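Wrist camera loses the yellow block once a cube is held, planner then places the cube on top of it

I have a simulated tabletop sorting task. The arm picks up cubes and sets them down on an orange pad, and the pad is rotated by a random angle at the start of each episode. Perception uses only the wrist camera. I segment by color in HSV, take the largest blob per color, and project its center to the table plane to get a position for the planner.

With an empty gripper this works fine. When the arm is carrying a cube, the position of the yellow block jumps toward the far side of the pad, or yellow drops out of the object list completely. The planner then thinks the spot is free and goes for it. I run 300 episodes overnight and most of the failures are of this type.

What I have tried:

Widening the yellow hue range. This made it worse, as it started to pick up parts of the pad.

Lowering the minimum blob area. Yellow is found more often, but the position is still wrong.

Moving the camera mount back. I can't move it any farther without changing the robot model, and I want to keep that the same as the real one.

The frame below is from a carry step, with the magenta cube in the way.

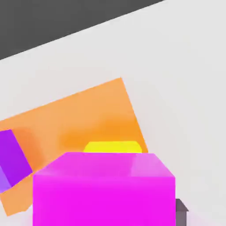
Severin Plattner

The planner gets a fresh object list at every step and keeps nothing from the step before. I am using the Briltent planner with the default scene interface. Is there a setting for this or do I need to write something myself?

Verena Eder
Wednesday, 4:10 pm

Did you try a bigger image size? I had trouble with small objects too and going to 2 times the resolution fixed it for me. You could also turn off reflections in the renderer, they mess up color thresholds.

Selina Zaugg

More resolution will give you a cleaner strip of yellow, but it is still a strip. The magenta cube covers the rest of the block. Your center is the center of the visible part, and the visible part is the far edge. That is why the position moves away from the camera. When the strip gets smaller than your minimum area, you lose the object.

Two things are missing in your setup.

First, keep a scene state. Store the last good pose of each object with a time stamp. On every new frame, decide for each stored object whether you should be able to see it. You know the gripper pose and the size of the held cube, so you can render a mask of the cube and the fingers into the camera view. Do the same with the stored objects. Then:

If the stored object falls mostly outside the mask and you detect it, update the pose.
If it falls mostly outside the mask and you don't detect it, count a miss. Remove it after 4 misses in a row.
If it is mostly behind the mask, leave the stored pose alone, whatever the detector says.

The third case is the one that hurts you now. Grow the mask by a few pixels so you don't get half-covered blobs along its border.

Second, don't take the blob center as the object center. You know the block's dimensions, so fit its outline to the visible edges and throw out the fit if too little of the outline is in view. The same goes for objects at the image border. Your purple cube at the left is only partly in view, so its center will be off as well.

About the hue range, I would put it back where it was. There is an orange glow on the pad near the yellow block and a wide range will run right into it. Turning off reflections helps in simulation, but you said you want to match the real robot, so I would leave them on.

I don't know of a setting in Briltent for this. The scene interface takes whatever list you give it, so the state has to sit in front of it. Mine is a small class between the detector and the planner.

One warning: drop the stored pose if the gripper touches the object. Otherwise you protect a pose that is no longer true.

Ferdinand Strebel

Same problem here with stacked blocks. If you can spare the time, do a look step before the pick. Go up over the pad with the gripper open, save all poses, then pick and place without updating anything. It's slower and it won't notice a block that gets bumped, but it took me an afternoon to put in and I still use it.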